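Keeping slides dry in a back bedroom

Posted May 2004

The back bedroom faces north and has two outside walls. It also has 4,000 slides in it, most of them inherited, and since January I have been logging the humidity. This post covers the results so far, mainly for my own reference, though one or two people have asked by email.

First, the quantity being measured. Relative humidity is the amount of water vapour in the air as a percentage of the most the air could hold at that temperature. It follows that a room can have a perfectly steady amount of water in it and a relative humidity that goes up and down all day as the heating comes on and goes off. A reading without a temperature beside it is of little use. Most of the advice given to amateurs leaves the temperature out.

The target for mounted slides is 40 per cent. Much higher and mould becomes a risk to the gelatine, particularly where there are old fingerprints. Much lower and the film curls and card mounts go brittle at the fold. Steadiness matters as well as the level. Film, card and glue all take up water at different rates, and a mount that swells and shrinks every day works itself loose at the heat seal. I have a fair number of mounts from the older part of the collection where this has plainly gone on for years.

The logger is a Dullar, bought second-hand. It stores 1,000 readings and then stops, without any warning, which cost me most of the first week. It now takes a reading every hour and I empty it monthly. Checked against a saturated solution of table salt in a sealed jar (which settles at a known figure of a little over 75 per cent at room temperature) it reads high by 2 points. I have subtracted that from everything below. Anybody using a cheap meter should do the salt test before believing it. Put salt in a bottle cap, add enough water to make a stiff slush, seal it in a jar with the meter and leave it overnight. If the salt has dissolved completely there was too much water and the test has to be done again.

The room itself was worse than I had expected. On an ordinary winter day the reading climbed through the night as the radiator cooled, peaked just before the heating came on, and dropped sharply by mid-morning. Wet days made surprisingly little difference. Drying washing on the landing made a great deal.

The second stage was to look at the storage and leave the room alone for the time being. Anything that holds water in its own fibres will slow down a change in the air around it. Paper, card and untreated wood all do this to some degree. Steel and polythene do not. A closed container full of card-mounted slides is therefore its own buffer, and the fuller it is the better it works. A half-empty one follows the room quite closely. 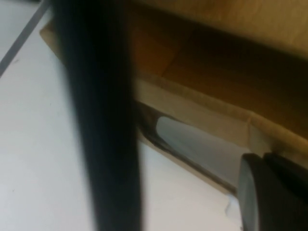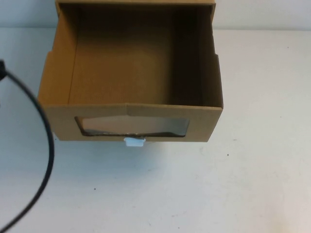
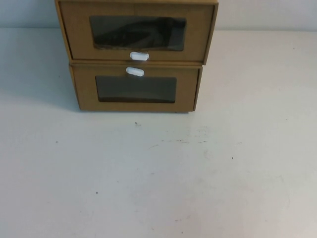 Wood first, then cardboard.

Buffering by weight is easily worked out. The air in a shoebox-sized space holds a few hundredths of a gram of water. The card mounts in the same space can hold several grams. The air is bound to lose that argument, and any humidity inside a full and reasonably tight container is set by the card and hardly at all by what was in the air when the lid went on. The practical consequence is that slides packed on a damp day will stay damp for a long time. They need to be conditioned in the open, in a dry room, before being put away. I allow a week.

Acidity is a separate problem and I have not measured it. Ordinary brown board is acidic and so is a good deal of wood, and neither should touch film for decades. I use an acid-free liner, bought by the sheet from Jaiswal, the paper merchants, and cut to size with a knife and a steel rule. It comes in two weights. The heavier one cracks if it is folded against the grain, so mark the grain direction before cutting.

On silica gel I have changed my mind. I bought a tub of the Grovelier sachets in January and put them in everything. Dry gel straight from the tub pulls the humidity far below the target and holds it there until it is spent, at which point it does nothing. Used that way it gives the slides one large swing in place of many small ones. It is better to let the gel settle at the humidity you want before it goes in, so that it gives up water as well as taking it. I do this by leaving the sachets in the room while it is near 40 per cent and weighing them daily on the kitchen scales until the weight stops changing.

That left the room. The Clolta dehumidifier has run there since the end of winter, on the landing side, set to its middle position. It has no scale on the dial, only a thick line that gets thicker. It is a compressor type and works badly in the cold, because the coil ices over and the machine then spends its time defrosting. With the radiator on low it copes. The overnight peak has gone almost entirely, and the daily swing is less than half what it was. The noise is considerable and the tank wants emptying every other day.

Outstanding jobs: draught strip for the window, a second salt test on the logger now that the weather is warmer, and a decision on the glass-mounted slides. Those trap moisture against the film and do not respond to any of the above at a useful speed. Opening them all would take most of the summer. I may start with the ones that already show rings.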